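How Do Tiny Computers Talk Without Wires?

By Valter Brekke
8 April 2021

Have you ever pressed a doorbell and heard it ring in a room far away, with no wire in between? Or seen a little weather station in someone's kitchen that knows how cold it is in the yard? Something outside had to tell it! That something is a tiny computer with a radio, and today we're going to find out how it sends its messages (and how it does that for months on a battery you could hide under a cookie).

Meet the microcontroller

A microcontroller is a whole computer squeezed into one small chip. It has a part that thinks, a part that remembers, and a row of little metal legs, called pins, that connect it to the outside world. It can't play movies. It can't show you a web page. But it is great at doing one small job over and over and over, and it never gets bored!

There are microcontrollers in toasters, electric toothbrushes, toys that sing, and remote controls. If you walked through your home and looked for things with buttons and batteries, you would probably find a lot of them.

Sensing the world

How does a chip know that it's cold outside? It needs a sensor. A temperature sensor is a small part that changes in some way when it gets warmer or colder, and the microcontroller measures that change and turns it into a number.

Computers love numbers. They keep them as bits, and a bit can only be a 0 or a 1. If you put 7 bits in a row, you can write the number 103 like this:

1100111

Try it yourself! From left to right, the places are worth 64, 32, 16, 8, 4, 2 and 1. Add up the places that have a 1 under them. 64 plus 32 plus 4 plus 2 plus 1 makes 103. You just read a number the way a computer does!

Sending bits through the air

Now for my favorite part. Radio waves are all around us, but our eyes can't see them. They travel as fast as light, and they can go right through many walls. To make them, a radio chip wiggles electricity back and forth in a bit of metal called an antenna. The wiggling is super fast, millions or even billions of times every second.

To send a message, the radio changes the wiggle. One way is to wiggle a tiny bit faster for a 1 and a tiny bit slower for a 0. Another radio, maybe at the other end of the house, feels those changes in its own antenna and writes the bits down again. Whoosh! The number has crossed the room.

You can play this with a friend. Hum a high note for 1 and a low note for 0, and see if your friend can write down 1100111. It gets hard if somebody else is humming too, and real radios have that problem all the time.
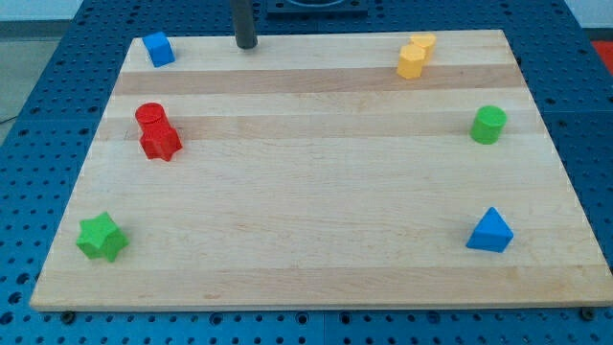

Small colored shape blocks on a wooden board.

Packing a packet

A radio doesn't just shout out a number and hope for the best. It packs the number into a packet, a bit like putting a letter in an envelope. A packet usually has an address, so the right computer knows to listen. Then comes the message itself. At the end there is often a check number, and that's a really clever trick.

Let's say I want to send you the number 639. Before I send it, I add up the digits: 6 plus 3 plus 9 makes 18. So I send 639 and then 18. When you get my message, you do the same sum. If you get 18 too, great! If you heard 629 by mistake, your sum would be 17, and you'd know something went wrong on the way.

Does the trick catch every mistake? Try 693 and see. Same digits, same sum, wrong number! Real radios use harder math that catches a lot more mistakes, but the idea is the same: send a little extra, and check it when it arrives.

If the packet is fine, the listening computer can send back a very short message that means "Got it!" It's called an acknowledgment, or ACK for short (yes, you can say it out loud, "ack!"). If the sender doesn't hear an ACK, it tries again.

Shhh, the computer is sleeping

A radio uses a lot of power compared with a sleepy chip. If it talked all day long, a little battery would run flat fast. So our tiny computer takes naps. Lots and lots of naps!

It wakes up, reads the sensor, sends a packet, waits for the ACK, and goes back to sleep. The whole thing can be over before you finish saying "good morning." Then it might sleep for ten minutes. While it sleeps, nearly everything inside is switched off except a small timer, which works like an alarm clock. Bears sleep through the winter to save energy, and a sensor does the same thing many times a day.

My greenhouse sensor

I built one of these myself! I named it Bakke, and it lives in my greenhouse with the tomatoes. The computer that listens for it is called Rerkala and sits on a shelf by my kitchen window, almost 13 steps away. (My steps are pretty long.) Bakke started work in September, and the first time a temperature showed up on Rerkala's screen I danced right there in my socks.

At first, a lot of packets got lost. I had put Bakke behind a big metal watering can, and metal is very good at blocking radio waves. I moved it up onto a wooden shelf, and the packets started getting through. If you ever build a sensor, think about where its antenna is!

Words to remember

Microcontroller: a small computer on one chip.
Sensor: a part that measures something, like heat or light.
Bit: a 0 or a 1.
Antenna: the metal part that sends and catches radio waves.
Packet: a message with an address and a check number.
ACK: a short message that means "Got it!"

Something to try

Write a secret number on a slip of paper, add up its digits, and write the sum next to it. Fold the paper and put a friend's name on the outside. That's your packet! Send it across the room from hand to hand, and ask your friend to check the sum and call back "ACK!" Then make another one, and let someone in the middle secretly change one digit. Will your friend catch it?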